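Care of Light Wood Tabletops
Murnetstead Community Rooms — Furnishings Guidance
Revised 1/31/25

Pale wood tabletops are to be cleaned at the close of every booking. The procedure below applies to all meeting and craft rooms.

Before you begin, remove all items from the table and shake out any cloths away from the surface. You will need two soft cotton cloths, a mild dish soap and 50 ml of warm water in a spray bottle.

1. Dust the surface with a dry cloth, following the direction of the grain.
2. Add one drop of soap to the water. Spray the cloth — never the table — and wipe from one end to the other.
3. Wipe again with a cloth dampened in plain water.
4. Dry at once with a clean cloth.

Do not use scouring pads, bleach or wax polish. Wax leaves shiny patches on a matte finish and is difficult to remove.
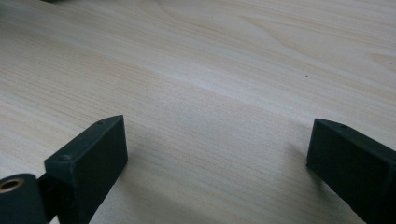

Small specks are easily missed on a light surface. Look across the table from a low angle, lift any crumb or grit with a damp fingertip, and wipe the spot once more. Marks that remain after a second cleaning should be reported to Tania Hettiarachchi, Furnishings Office, Room 92. Tabletops due for refinishing will be collected in April.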